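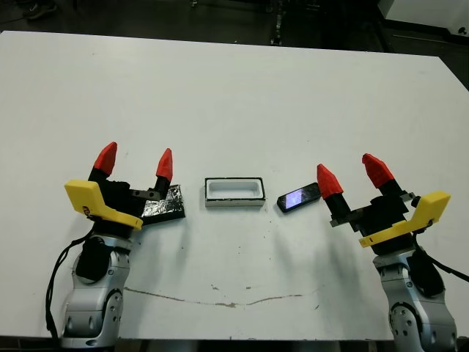 Site Visit Report: Two-Arm Handling Demonstration at Nelik
Kendra Lemieux
Introduction to Automation, second report
2023-08-23

Purpose of the visit

Our section was asked to watch an automation system in use and report on how it was set up, what the operators did, and what we would change. I went to the open day at Nelik, a small engineering firm on the Lekomgate business park. I had read their handout in July, so I knew the demonstration would be about handling small consumer items with two arms.

Equipment

The station is a large white table with two arms working toward each other across it. Each arm has a two-fingered gripper with red pointed fingertips and a yellow bracket on the outer side. The staff called the station Tirkik, after the software that runs it. Items in use included a smartphone and a small white tray with a black rim.

The handout lists the station as having 545 hours of use. I did not ask how those hours were logged and should have.

What we watched

The task was to pick up the phone with the right arm, pass it to the left arm, and set it down in the tray. The operator, Mr. Akpan, ran it 10 times while we stood behind a tape line. He told us before starting that the handover is the hard step, and that was where the failures came. Three runs stopped there. In two of them the left gripper closed too early and touched the edge of the phone, and in the third the phone turned in the right gripper and the operator stopped the run himself.

The other seven runs finished with the phone in the tray. It did not always lie straight. Mr. Akpan counted these as good because the task only asks for the phone to be inside the rim.

After each run he put the phone back by hand. There were no marks on the table for where it should go, so the starting position changed a little every time. I asked about this and he said it was on purpose – the software is supposed to find the phone wherever it is within reach.

Questions from the group

Someone asked how long it takes to prepare a new task. The answer was 50 practice runs for a simple one, and more if both arms have to hold the item together. I asked whether the fingertips wear out. They are changed when the grip starts to slip, and there is no fixed schedule.

Comments

The question period was 15 minutes and could have been longer. I would also have liked to see a failed run played back slowly, as it was hard to tell from the tape line which gripper moved first.

For my project I plan to use the same pass or fail rule but add a second score for how straight the item is lying. I still need to decide how to measure that without a camera above the table.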